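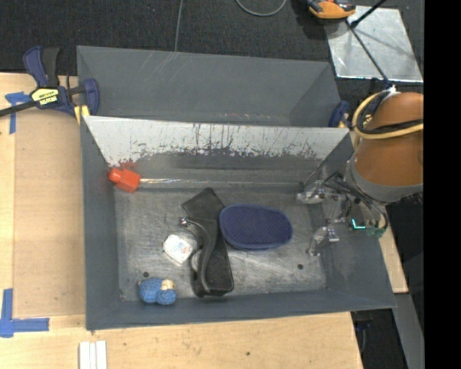 In defence of the bin with everything in it

Binta Adeyemi
November 29, 2020

Every autumn the same articles come round. One home for each thing. Label the home. Buy thirty of the same clear box and a label maker and be calm for ever. I have read them all, I have bought the boxes, and I'm here to say leave the odds-and-ends bin alone.

Quickly then, as I've got a train.

The bin I mean is the deep grey sort. Plain, scratched to bits inside, no lid. Things go in it when you have them in your hand and the phone rings. A little packet you haven't opened. A blue woolly thing, part of a toy maybe. An oval pad of some sort. Something long with a bright red end. None of it has anything to do with the rest and I think that's fine.

What's the other choice? A drawer for oval pads?

I tried it properly once. August, three years ago, the flat in Flostport, the hot week. Went through the place with a system out of a book. Everything got a category, every category got a tub. By the end I had 34 tubs and a list taped inside the cupboard door saying which was which. Then I spent the winter reading the list. Where does a spare plug go. Is it Electrical or is it Spares. My sister put it in Hall and we found it when we moved out.

With the bin there is no list. You lost a small thing, it's in the bin. You tip the bin out on the table, poke about, find it, also find the thing you lost before that. Takes a minute. I've never once had to think.

People say it's just mess with sides on. Well yes. The sides are the point, mess with sides can't get onto the stairs. It fills up and then you have to deal with it, and a shelf never tells you that, a shelf just gets deeper.

I do have rules, I'm not an animal. Nothing wet. Nothing sharp without a cap. No food. No post, post in a bin is how you end up with a letter from the council and a fifty quid charge (mine was £50 exactly, for a permit, still cross). And it must be big enough that you can see the bottom most of the time. If things are lying in a single layer you can find them by eye. Once they are three deep it's a different animal and you want to tip it out and chuck half.

Two bins is the most I'd allow. One in use, one empty behind it for when you sort. Three and you've gone into storage.

The shops don't help. Kovano had a page of "micro storage" last month, trays inside trays, a tray for the corner of a tray. I counted up what it would cost to do one kitchen drawer their way and got to £276. For a drawer! My bin was a works clear-out from Ferutell, they were skipping a stack of them, and it was scuffed then and is worse now. A new one would do the same job but I'd be precious about it. The scratches are good, you just drop stuff in and don't care.

A man called Usman wrote in after my last piece (the one on airing cupboards) to say that the average home has about 3,000 small objects in it and a person needs a method. He may be right on the number, I don't know who went round and looked. But most of those objects want nothing from you. They want to be somewhere you'll look first. Thats all a method is.

So keep the spice rack in order if you like, keep the medicines right, keep the keys on the hook. Do the things that matter to the inch. For the remaining rubbish of a normal life, the loose bits and the single bits and the bits you can't put a name to, a big grey bin on the table and get on with you day.

Right. Train.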